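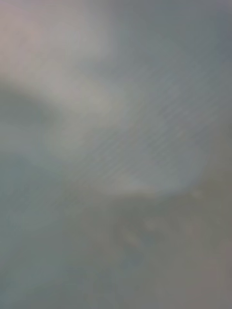
Knut Schwerdtfeger on tape, tremolo and cutting Clirnivham in mono

Posted Jul 9, 2022

Knut Schwerdtfeger has recorded instrumental groups since the late eighties, and for most of that time he has done it with the same eight-track machine. The new Zultari album, Clirnivham, was tracked on it over one week in December, with Schwerdtfeger engineering and Dörte Rieger handling the lacquer cut at Sperling. Zultari is a trio: Sutrisno Sumampouw on guitar, Detlef Lenz on bass and Timo Gerlach on drums. There are no vocals and no keyboards.

The first question was about mono. The album exists in one mix only, for both the LP and the download.

"The band asked for it," Schwerdtfeger says. "They wanted the guitar to sit in the same place as the snare. In stereo you pan your way out of a problem. In mono you have to use level and EQ, or you change the part."

Two parts were changed. On "Drerham," the longest track, Lenz had been playing a line with a pick in the same octave as Sumampouw's low strings. Schwerdtfeger asked him to move it down and mute with his palm. On the closing number the floor tom was retuned a minor third lower, and Gerlach left out the ride cymbal during the second theme.

Sumampouw came in on the subject of reverb, which takes up a lot of any conversation with this group. He uses a separate tube spring unit ahead of the amplifier, not the reverb built into the amp.

"The order matters," he says. "If the spring comes before the preamp, the preamp compresses it, and you get that drip on the attack when you mute the string. The dwell control sets how hard you drive the spring. I keep dwell high and mix low. A lot of players do the reverse and wonder why it sounds like a bathroom."

His guitar is strung with flatwounds, with a wound third, and he had not changed the set in 30 months when the sessions began. The D string broke on the second day. The replacement is audible, according to Schwerdtfeger, on three of the tracks.

"It has more upper mids than its neighbors. I rolled off a little at 3 kHz and left it alone. Detlef thinks he can hear it. Timo says he can't."

Tremolo was the other technical topic. The amp's circuit is a bias type, which changes the operating point of the output tubes, and it interacts with how loud the player is. At low volume the pulse is deep. When Sumampouw digs in, it flattens out. On the ballad, the tremolo speed was set by ear against Gerlach's brushes and then left where it was for every take.

"It drifts as the amp warms up," Schwerdtfeger says. "So we ran it for an hour before we recorded anything. After that it held well enough. If you put a click next to it you would find errors. There was no click."

The group recorded 34 complete takes across eleven titles. Most titles were done in two or three passes, while "Drerham" took nine. The band played together in one room, the guitar amp behind a low gobo and the bass recorded both direct and through a small cabinet. Drums had three microphones: one ribbon over the kit, one dynamic on the kick, one on the snare shell pointing at the side, not the head.

Asked why the shell, Schwerdtfeger answers that the top head gave him too much hi-hat. "Timo plays the hats loud. I could have asked him to play them softer, but then he plays the snare softer too. It's one gesture for him."

Gerlach agrees with this. "I learned on a kit with bad hats. You had to hit them to get anything."

Tape was run at 15 inches per second. Schwerdtfeger prefers that speed to 30 for this kind of music, citing the low-frequency bump of his heads at the slower speed, which falls close to the fundamental of the open E on the bass. He did no noise reduction. The hiss between tracks was faded on the download and left in on the LP, where surface noise covers it.

Rieger received a flat transfer and the original mix reel, and cut from the reel. Side A runs 23 minutes, longer than she would like for a loud instrumental record.

"Mono helps," she says. "There is no vertical movement in the groove, so I can pack the turns closer without the cutter lifting. I still took the level down one and a half dB from my first test. The last track on the side has a lot of spring splash, and near the label that turns to sand very quickly."

The test cut was played back on two cartridges, one with a conical tip and one elliptical. The conical had trouble with the final minute. She moved the treble down a touch from there to the runout and recut the side. Side B passed on the first lacquer.

The pressing is 1153 copies on black vinyl. Lenz, who drew the sleeve and wrote the notes on the back, says the number is what came out of the plant after the rejects were pulled, and the group decided to keep all of them. There is no colored version planned.

On the matter of a follow-up, Sumampouw has four themes written and no titles for them. One is in 6/8, a meter the group hasn't tried on record. Schwerdtfeger is having the capstan motor on the eight-track serviced and expects the machine back before the band has finished rehearsing.

"If it isn't back, they can rehearse more," he says.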